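Cell check before teaching - tulip task
Site: Bruvgate, teaching cell
Job: Mondulen, flower handling, operator-led
Checked by: Bleddyn Gethin
Date: October 24, 2025

Marks used: OK / FIX / NOT SHOWN. I use NOT SHOWN when I have been told something works and have not watched it work. Stumetti would like fewer of these. They can have fewer when I have seen more.

PART A. TABLE AND REACH

A1. Base bracket bolts tight, no rock in the pedestal
OK. Checked with a spanner, not by looking. The February sheet says "looks fine", which I would not sign again.

A2. Loose items kept to what the task needs
FIX. The task is tulips into the ribbed pot. The basket of pretend fruit and veg and the saucepan with the blue handle have no part in it. I was told they are there so the robot learns to ignore them. Maybe so, but a pan handle is something an arm can catch, and I want it written into the task sheet or taken off the table.
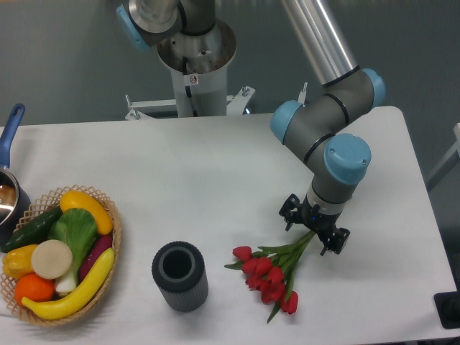 A3. Pick point inside the marked reach
OK. The stem end of the bouquet is well within reach. The far left corner of the table was not tried.

A4. Pot stays put when nudged
FIX. It slid when I pushed it with one finger. A strip of grip mat would do. If the pot wanders between runs the operator will correct for it without noticing, and the robot gets taught the correction.

PART B. GRIPPER AND HAND GUIDING

B1. Gripper opens fully on command, both fingers
OK. Tried 20 times, no sticking.

B2. Status light agrees with the actual state
NOT SHOWN. The light on the gripper body is blue. Three people gave me different accounts of what blue means: ready, powered, or being driven by hand.

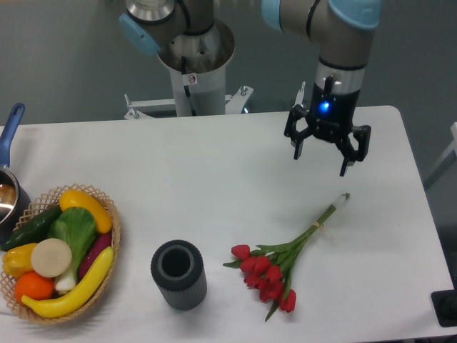
I asked for the meaning to be printed on a card and fixed beside the controls. Until then nobody puts a hand between the fingers on the strength of a coloured light. The rule stays as it was: arm stopped at the button first, hands in second.

B3. Arm holds position when let go in hand-guiding mode
FIX. It sank 6 mm in the first minute with the elbow out over the table. Small, I agree. I still don't like an arm that moves after you have let go of it. The supplier calls this normal settling and has yet to put that in writing.

B4. Pinch points at elbow and wrist pointed out to new operators
OK. Done before the session, signed for on the back of this sheet.

PART C. REMOTE CONTROL

C1. Stop button within reach of the operator's free hand
FIX. It is within reach if you stand up. Move it.

C2. Arm stops when the link drops
OK, with a grumble. Link pulled 9 times, arm stopped every time. The stop took around 3 seconds on the slowest, and I would like to know why that one was different before anyone calls it a pass for good.

C3. Operator can judge the gap before closing
NOT SHOWN. Coming down on the stems the operator works mostly from the screen. Depth is hard to judge that way and the usual answer, "you get a feel for it", cannot be checked. 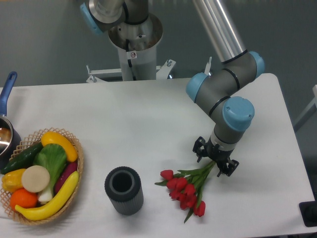

C3: gripper open over the stems, one finger either side.

C4. Closing force set for the item, not left from the last job
FIX. It was left from the last job. These are artificial tulips and will forgive a lot. If anyone means to move on to real ones, do this item again from scratch.

C5. Lift speed limited while teaching
OK. Limit was on and could not be changed from the hand controls. The bouquet swings a bit if the operator stops sharply, so slow starts and stops please. 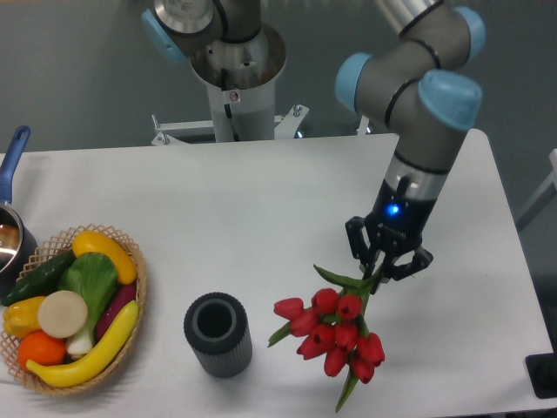

PART D. RECORDING AND SIGN-OFF

D1. Bad runs kept and marked as bad
FIX. Some had been deleted "to keep it tidy". A drop is worth more to me than another clean lift, and I can't judge a success rate when the failures are in the bin.

D2. First playback done at reduced speed, everyone behind the line
NOT SHOWN. No playback today. I have heard that the robot already has the task learnt. It has been led through the task, and I will tick this box when it does it with the operator's hands off the controls.

D3. Taught file named with operator and date
OK.

Result: teaching may go on by remote control with one operator. Hand guiding on hold until B3 is answered. Playback not allowed yet.

To do before the next check
Stop button moved (C1) - Stumetti
Grip mat under pot (A4) - Stumetti
Card for the gripper light (B2) - Gethin
Written answer on the sinking arm (B3) - supplier, chased by Gethin
Basket and pan: keep or remove, in writing (A2) - Mondulen job lead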